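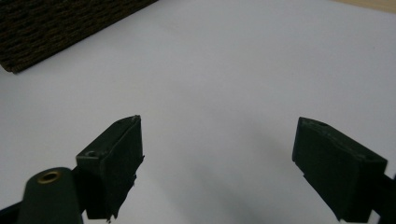
Laundry corner, finally!

I promised a few of you I'd report back on the laundry corner once it was under control, so here I am, keeping my word for once. It isn't finished (is anything in this house ever finished?) but the folding table is clear enough to work on and I can find my own socks again, so I'm calling it progress.

A bit of background for anyone new. We moved into the Clillbridge flat in April, and the laundry is really just the end of the hallway with a tap in it. Everything that didn't have a home got dumped there - coats, beach towels, the ironing board with the dodgy leg, a bag of single gloves I was apparently saving for a person with one cold hand. My neighbour Grethe Zoëga came over for a cuppa, took one look and offered to lend me her label maker. I took the hint.

The table

I went back and forth on what to put down there for ages. I wanted a plain white top because I sort by colour, and on the old patterned one I kept losing the grey things and the pale things. White shows up every bit of lint, mind you, so there's a cloth on a hook beside it now and I give it a wipe before I start folding. The dark brown mat lives up at the corner. I like the coarse texture of it next to all that white, and it stops me thinking the whole place looks like a dentist's.

My one rule for the table is that it gets cleared before bed. I've broken it 2 times so far, both on nights when the cricket was on.

The hangers

Right, these took the longest by far. Every hanger in the flat came out of the wardrobes and onto the table so I could see what we had, and what we had was a mess: wire ones from the dry cleaner, padded ones from my nan, and those awful skinny ones that leave points in the shoulders of your jumpers.

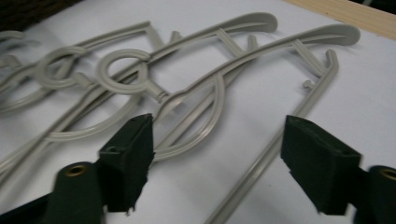 The grey plastic ones are my favourites and they're staying. They're rounded, so they're kind to knits, and they've got little rings on them that I've started using for scarves and belts. The trouble is they tangle like you wouldn't believe! Put a few down together and the hooks go through the loops, the loops go over the hooks, and you end up lifting the whole lot at once. Lay them flat and slide the top one out sideways, and don't yank. Yevhen Yurchenko from downstairs yanked, and we had to go looking for a hook behind the dryer.

I did look at buying a matching set. Flirno had some lovely ones and so did Cavura, but once I'd added up a whole wardrobe's worth I decided mine were perfectly good. The wire ones have gone back to the dry cleaner, who was happy to have them, and 6 of the padded ones went to Grethe for her good blouses.

Still to do

The shelf over the tap needs a second coat of paint, and I want a rail along the wall so shirts can go straight from the wash onto a hanger. I've measured the gap at 1,219 mm, which is an annoying size, so if anyone knows where to get a rail cut to length near Clillbridge please leave a comment. I'll add more pictures when it's up.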